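终于破案了!!上周说的右臂"抽风"问题,今天找到原因,太爽了,开个串慢慢讲。先说结论:不是标定,不是模型,是一根线。

1/
背景给新来的朋友补一下:我们在做双臂的小任务,两个夹爪面对面,把细杆从杯子里拿出来,放进旁边立着的纸筒。听着像幼儿园手工课对吧?我做了快一个冬天了,还是觉得好玩得不得了!

2/
故障长这样:右爪往纸筒那边走,一路都很漂亮,快到筒口的时候突然往下一沉,把筒顶翻。然后控制器若无其事,日志里全绿,一个报警都没有。最吓人的是第二次,它沉下去以后还在继续使劲,我拍急停拍得手都麻了。

3/
停机之后第一件事:断电,挂牌,人再伸手。这个顺序我以前偷过懒,以后不会了。Esperanza Abernathy 当时站在我旁边,一句话没说,直接把牌子递过来,我脸红了三秒钟。

4/
接下来就是排查。第一嫌疑当然是标定,重标了两遍,误差小得不像话。第二嫌疑是策略,于是把策略整个拿掉,用写死的轨迹空跑,200 个来回。结果第 145 个来回,沉了!!我当场在实验室里叫出声来。 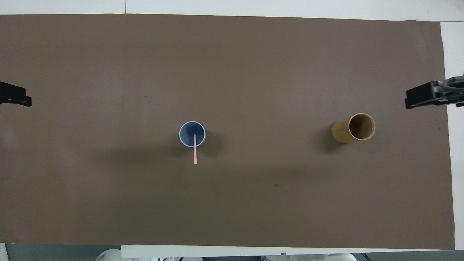

5/
写死的轨迹也会沉,那就跟模型没关系了,范围一下子缩小好多。我把关节编码器的原始数据导出来一段一段看,腕部那一路有个特别短的丢包,每次都在手臂伸到差不多同一个姿态的时候出现。丢包之后,驱动拿旧值顶上,控制器以为手腕还没到位,就拼命补,于是往下一沉。

6/
那么为什么总是同一个姿态?因为线!腕部那根编码器线在扎带那里绷得太紧,手臂一伸长就被拽一下,接头里的针脚松了一点点。用手轻轻一拨就能复现,Gus Van Dusen 拿着手机录了一段,我俩看着曲线在屏幕上抽搐,笑得像两个傻子。

7/
修法很朴素:换线,走线留出余量,扎带往后挪一格,接头加锁扣。全部弄完半个下午都不到。找它花了我一个多星期,唉,但是真的学到好多东西。

8/
不过我觉得线只是一半的问题。另一半是:丢了数据,系统居然不吭声!所以这次还改了两处软件:
编码器连续 2 帧没更新,直接停,不许拿旧值凑合;
末端受力超过阈值也停,阈值比原来调低了不少。
宁可它一天多停几回,我也不想再拍那种急停了。

9/
改完以后重新空跑,700 个来回,一次没沉。我盯着看了好久,中间去倒水都是小跑着回来的,哈哈。带策略的测试明天开始,速度先压得很低,人都站在护栏外面。

10/
有人私信问会不会是温度的问题,我也怀疑过!早上和晚上各跑过一轮,看不出差别。不过你们那边要是冬天不开暖气,线皮变硬,可能又是另一回事,有数据的朋友求分享。

11/
顺便求教:腕部走线大家都怎么固定?我现在用的是软的缠绕管加一个小支架,伸到头的时候还是会蹭到外壳一点。有更好的办法请务必告诉我,图也行,手绘也行!

12/
补一条,刚才有人问日志能不能看。可以的,丢包那一段我裁出来了,整理完放到 Drestgate 的共享目录里,文件名带"腕部"两个字的就是。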